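Introduction to Automation
Notes for Unit 5: Our visit to the Standora open day

Please read these notes before the discussion hour. They replace the printed sheet from last year, which described the old demonstration hall.

1. Where we were

Standora opens its workshop to schools and colleges every November. Our group was guided by Zuzanna Zalewska, who is responsible for the two-arm station, and later by Wafula Khaemba from the software side. The station is called Grendel in the house, and you will find this name also on the worksheets. The first part of the visit was a talk of 40 minutes. The second part was at the table, and it is this second part that you must know for the written task.

2. What a two-arm station is for

One arm alone can pick a thing up and put it down in another place. Many tasks at home or in an office need more than this. One hand holds a bag open while the other puts something in. One hand keeps a box still and the other lifts the lid. With two arms the machine can try such tasks, but the planning becomes harder, as each arm is also an obstacle for the other one. Ms. Zalewska called this "the elbow problem". Remember the term, we will use it again in Unit 7.

3. The table task

The task we watched is known as clearing. Ordinary objects lie on a table and the arms have to bring them into a basket. The objects are of the kind people leave on a desk: a laptop, a phone, a small box. They are chosen on purpose to be different in size and in height above the table.

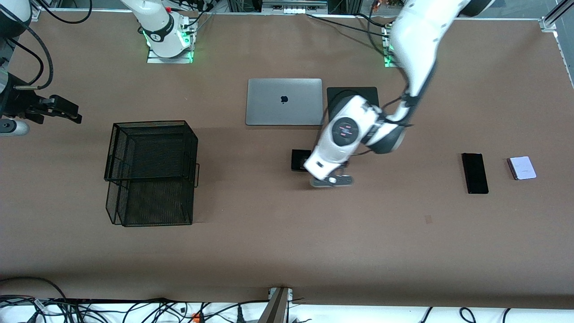

Flat objects are the most difficult. A gripper closes from two sides, and a phone lying on its back gives very little side to hold. Mr. Khaemba named three ways to deal with it: to go down very close to the surface and close the fingers slowly, to push the object to the table edge and take it there, or to tilt it with one finger first. The first way is the simplest to program, but an error in height of even a little means that the fingers press on the table or close above the object. Please be able to explain why a small error in height matters less for a tall object.

Color and shine are a second difficulty. A dark object with a smooth face can show reflections of the lamps, and the software may take the reflection for an edge. We come back to this in the part on sensors.

4. Figures from the talk

The team keeps a record of each attempt. At the time of our visit they had 1,895 attempts at clearing in the record, and 83 percent of them were marked as successful. An attempt counts as successful only if every object is in the basket at the end and no object fell on the floor. Somebody in our group asked if a slow attempt is also a success. The answer was yes – time is written down separately.

5. Words to know

Gripper: the part at the end of the arm which holds the object.
Reach: the area in which the arm can work without moving its base.
Shared space: the area both arms can reach. Here they can collide.
Attempt: one run of the task, from the start position to the stop.

6. Written task

Choose one object from your own desk and describe in one page how a two-arm station should pick it up. Say which arm moves first and what the other arm does in the meantime – waiting is also allowed, but then explain where it waits. A drawing is welcome. Tùng Bùi will collect the pages before the next lab hour.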